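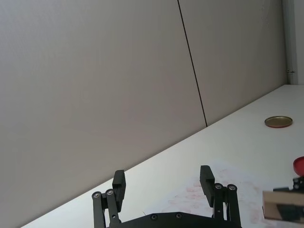
Dauda told us that a new contract changed how she warmed up before it changed how she played, and most of the others we interviewed at Brimley said something close to it. She had signed for one more season in September and began coming in 80 minutes before training.

4.2 Contract length and training load

Players on one-year deals did more work outside team sessions than players on longer ones. Over the season the one-year group logged a median of 370 minutes of extra training a month. The group with two or more years left logged less in every month except the last, when the two lines meet (Figure 3). We did not find a difference in team sessions, where attendance is required and the load is set by the coaches.

The gap was widest among players over 30. Several of them described the extra work as a way to stay in view of the staff when the squad for the next season was being picked. Nnaji, who was 33 and in his tenth year at Cetstead, kept his own record of every gym visit and let us check it against the club's door log. The two agreed closely. Younger players on short deals also trained more, but they were more likely to give a missed selection as the reason and less likely to mention the contract at all.

Figure 3. Median extra training per player per month, by years left on contract. Goalkeepers are left out.

Injury is harder to read. There were 10 muscle injuries in the one-year group that led to a missed match, too few to compare by month or by position. Club medical staff also differed in what they recorded. At Cetstead a tight hamstring was entered on the day it was reported, while at Brimley it was entered only if the player missed a session. We therefore report the counts in the appendix and do not test them.

Two players moved from a one-year to a longer deal in mid-season. Both cut back their extra work in the month after signing. They are counted in the one-year group up to the date of the new contract and in the other group from then on.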